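Zetach 長尺作業台(つや消しブラウン天板)
メーカーの宣伝文句を、当店なりに割り引いて読んだ商品ページです

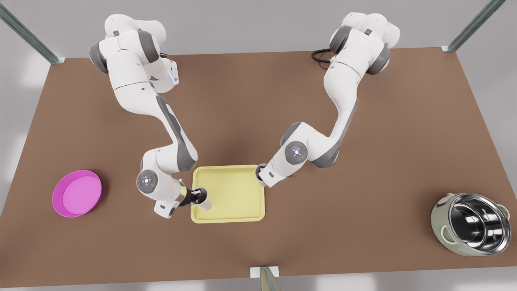
まず、誰に向かない台か

メーカーのカタログでは、この台は「あらゆる作業に応える究極の一台」ということになっています。当店ではその一文を商品説明に載せていません。あらゆる作業に応える台を見たことがないからです。

向かないのは、金づちで叩く仕事、鉋がけ、万力を締めて体重をかける仕事です。天板が長いぶん、端を強く押すとわずかにしなります。木工の主力台をお探しの方は、もっと短くて重い台を見たほうがいいと思います。カタログには鉋を持った男性が写っていますが、削り屑がひとつも落ちていません。あの写真を見て決めるのはおすすめしません。

向いているのは、裁断、製本、額装、梱包、型紙の写し、標本や資料の整理など、広さは要るけれど力はそれほどかけない仕事です。洋裁教室と額縁屋さんからのご注文が多く、返品が少ないのもこの層です。

仕様

品名:Zetach 長尺作業台
天板の幅:2,310mm
天板の色:つや消しブラウンのみ
脚:4本、組立式
天板の耐荷重:最大100kg(等分布荷重、メーカー公表値)
組立工具:8mm六角レンチ(付属)
支柱:別売オプション
配送:大型便、玄関先渡し
在庫:お問い合わせください

奥行と高さは脚の種類によって変わるため、見積書に記載しています。カタログの寸法図は旧型のままの箇所があり、メーカーに訂正を頼んでいますが、まだ直っていません。必ず見積書のほうを見てください。

耐荷重の読み方

公表値は「等分布荷重」です。天板全体に均等に重さがかかった場合の話で、真ん中に重いものをひとつ置いた場合の値ではありません。集中荷重の値を出してほしいとメーカーに何度か頼みましたが、返ってきたのは「通常のご使用には十分な強度です」という文章でした。通常のご使用が何を指すのかは書いてありませんでした。

当店としては、断裁機や小型プレスのような、重さが一か所に集まる機械を天板の中央に置く使い方はご遠慮いただいています。どうしても置きたい場合は脚の真上に近い位置にして、下に当て板を入れてください。人が上に乗るのは論外です。電球を替えるために乗ったというお問い合わせをいただいたことがありますが、保証の対象になりません。

天板のつや消しについて

カタログには「目にやさしい」とあります。目にやさしいかどうかを測る方法を当店は知りませんので、確かめたことだけ書きます。

天井灯の真下で白い紙を広げたとき、光沢のある白天板に比べて照り返しは少なく感じました。紙の端がどこにあるかもわかりやすいです。薄い紙や白い糸を扱う方には、これは確かに利点になります。逆に、茶色い革や濃い色の糸は天板に紛れます。革小物の方から「落とした部品が見つからない」というお叱りをいただきました。もっともな話で、明るい色のマットを一枚敷いてもらうしかありません。

つや消しの面は、手の脂が目立ちます。カタログには「汚れに強い」とありますが、汚れが落ちやすいことと汚れが見えにくいことは別です。この天板は、落ちやすいほうはまずまずで、見えにくいほうはそうでもありません。固く絞った布で拭けばだいたい取れます。研磨剤入りのクリーナーを使うと、そこだけ光ってしまい、元に戻せません。メラミンスポンジも同じです。展示品の左奥に一か所、当店がやってしまった跡がありますので、ご来店の際に見ていってください。

カッターを直接当てるのもやめてください。「傷に強い表面」とは書いてありますが、刃物に強いとはどこにも書いてありません。

脚と水平

脚の先にはそれぞれ調整ねじがついています。古い建物の床はたいてい傾いているので、これはありがたい部品です。ただし調整できる幅は大きくありません。床の傾きがひどい場所では、ねじをいっぱいまで出すとぐらつきの原因になります。その場合は硬い板を床に敷いて高さを稼ぎ、ねじの出代はなるべく短くしてください。

メーカーは「工具不要のらくらく調整」と書いています。天板が載った状態で指だけで回せる方がいたら、ぜひ教えてください。当店では誰も回せず、片側を持ち上げてもらいながら付属のレンチで回しました。

別売の支柱

台の角に支柱を立てるオプションがあります。照明を吊るす、ロール紙を掛ける、電源コードを上に逃がすといった使い方が中心です。手元が広く使えるようになるので、コードを天板の上に這わせている方には検討の余地があります。

気をつけていただきたいのは、支柱を足すと壁に寄せにくくなること、搬入後に向きを変えるのが面倒になることの二つです。先に台だけを買ってしばらく使い、置き場所が決まってから足しても遅くありません。セット割引はありますが、使わない支柱を安く買っても得にはならないと当店は考えています。担当営業には嫌がられています。

支柱に棚を渡したいというご相談もよくいただきます。メーカーは可とも不可とも言いません。当店では、軽い定規や糸巻きを置く程度にとどめるようお伝えしています。本を並べるなら、普通の本棚を買ってください。

使っている方の意見

製本の工房を営むイモジェン・ドーバー(Imogen Dawber)さんに、使ってみた感想を書いてもらいました。褒めてくださいとはお願いしていません。原文は英語で、訳は当店によります。

「広さには満足しています。表紙の布を広げたまま、隣で糊を引けるようになりました。以前は床に置いていました。
不満は継ぎ目の処理です。天板の縁が思ったより角ばっていて、長く寄りかかっていると前腕に跡がつきます。縁にフェルトを貼りました。最初からこうしておいてほしかったです。
組立説明書はひどいです。図の部品と実物の向きが逆になっているところがあり、脚を一本つけ直しました。
もう一度買うかと聞かれれば、たぶん買います。ほかにこの長さのものが見つからなかったので。」

最後の「たぶん」は訳の都合ではなく、原文にもあります。

説明書については当店で補足の紙を作り、商品に同梱しています。メーカーの説明書と食い違う場合は、当店の紙に従ってください。

組立の順序

同梱の補足と同じ内容です。届く前に一度読んでおいてください。

置く場所の近くに毛布か段ボールを敷き、天板を裏返しに置きます。長いので、部屋の中で向きを変えられるかどうかを先に確かめてください。廊下で組むと部屋に入らなくなります。

脚を仮留めします。ねじは全部を軽く入れ終えるまで締めません。一本目を本締めすると、対角の脚の穴が合わなくなります。

脚の向きは、刻印のある面が内側です。説明書の図では外側になっていますが、図が間違っています。

全部入ったら、対角の順に締めていきます。電動ドライバーは使わないでください。天板側の受け金具が負けることがあります。

起こすときは大人ふたりで。長辺を持ち、脚を引っかけて起こさず、持ち上げてから下ろします。引っかけて起こすと脚の付け根に無理がかかり、これも保証の対象外です。

置いてから水平を取り、しばらく使ったあとでもう一度ねじを締め直してください。どの台でも必要な作業ですが、カタログには書いてありません。

他社品との比較

Clandettiの折りたたみ台
片づけられるのが取り柄で、教室のように毎回机を出し入れする場所ならこちらをおすすめします。ただし蝶番のところに段差ができ、大きな紙を広げると線が出ます。「継ぎ目を感じさせない」という宣伝文句は、当店の指では確認できませんでした。

Valentiniの昇降台
高さが変わるのは便利です。電動で、値段もそれなりにします。立って裁ち、座って縫う方には意味があるでしょう。買ったときの高さのまま一度も動かしていない、というお客様も少なくありません。半年間、本当に動かすかどうか考えてから決めてください。モーターの音は静かとされていますが、「静か」の数値は公開されていません。

Berbergの無垢天板
見た目はいちばんいいと思います。当店の店主も自宅で使っています。そのかわり季節で動きますし、輪じみもつきます。糊や水を使う仕事には気を遣います。「経年変化を楽しむ」という表現は、しみになっても返品できないという意味だと思って読んでください。

どれがいちばんかというお問い合わせにはお答えしていません。何をする台なのかを先に教えてください。

よくいただくお問い合わせ

天板だけ買えますか。
買えます。ただ、お手持ちの脚につけた場合の強度は当店ではわかりません。市販の架台に載せるだけの方もいますが、前後にずれるので滑り止めは必要です。

白い天板はありませんか。
ありません。メーカーからは「ご要望は開発部に伝えます」という返事をもらっています。同じ返事を以前にももらいました。

アイロンを置いても平気ですか。
アイロン台を敷いてください。耐熱という言葉はカタログにありますが、温度が書いてありません。温度のない「耐熱」は信用しないことにしています。

長さを切り詰めてもらえますか。
当店では切りません。脚の受け金具の位置が決まっていて、切ると片側の脚がつかなくなります。ご自分で切られた場合、保証は切れます。

抗菌仕様とありますが。
カタログの表紙にはありますが、試験の名前が本文のどこにもありません。照会中ですので、抗菌を理由に選ぶのは待ってください。

レビューの星の数を載せないのですか。
載せません。届いた当日に書かれた星は、箱がきれいだったかどうかの点数です。

配送と返品

玄関先までのお届けです。階段上げは別料金で、建物によってはお断りすることがあります。エレベーターをお使いの場合は、かごの奥行ではなく対角の高さを測ってください。「入るはずです」とおっしゃった方の荷物が、入らずに帰ってきたことがあります。

箱に破れがあっても中身は無事なことが多く、逆に箱がきれいでも天板の角が欠けていることがあります。受け取ったら、まず角を見てください。欠けがあれば組み立てる前にご連絡ください。組み立てたあとのご連絡だと、どこで欠けたのかという話になり、メーカーがなかなか認めません。

お客様都合の返品は、未組立に限りお受けします。送料はご負担いただきます。大きな荷物ですので安くはありません。買う前に、床に紙テープを貼って大きさを確かめてみてください。椅子を引く場所と、後ろを人が通る場所もお忘れなく。

価格について

価格はお見積りでご案内しています。表に「通常価格」を書いて線で消す売り方はしていません。メーカーは12月に値上げを予定していると言っていますが、前の年も同じことを言って据え置きました。値上げを理由に急いで買う必要はないと思います。必要になったら買ってください。

展示品は店舗の奥にあります。実際に肘をついて、縁の当たり具合を確かめていってください。型紙や額など、ふだん扱うものを持ち込んで広げていただいてもかまいません。

7月26日更新:脚の刻印の向きについて追記しました。カタログ寸法図の訂正は引き続き待っています。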